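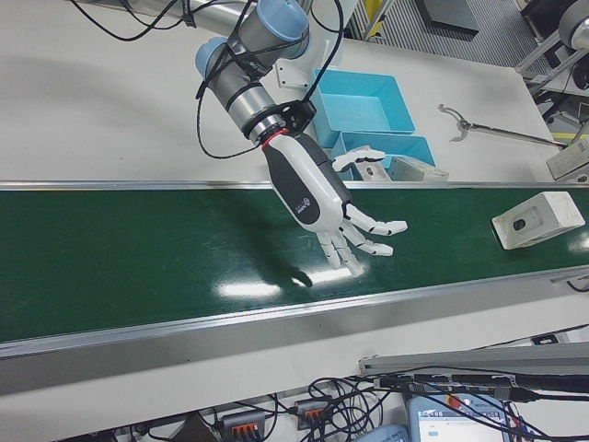 Feven Tesfamariam

Category: Automation & Purchasing

Robel Habte keeps the equipment budget at Degefa, a contract packer, and he says the arm was the easy line to fill in. The hand took longer.

"A two-finger gripper would have cost us a lot less," he said. "But we change box sizes all the time, and I didn't want to buy new tooling for each one."

He got the hand approved in February, after 19 weeks of quotes. Around 40 percent of the money went to things he had left out of his first draft: cables, brackets, a second teach pendant, training.

Adanech Abdella runs the belt trials. She wants 61 days of them before anyone orders another cell. "Small boxes at an angle are what we get all day," she said. "I want numbers on those first."

Habte has set aside money for spare fingers. The next budget is due in the fall.

We use cookies to improve your visit. Accept | Settings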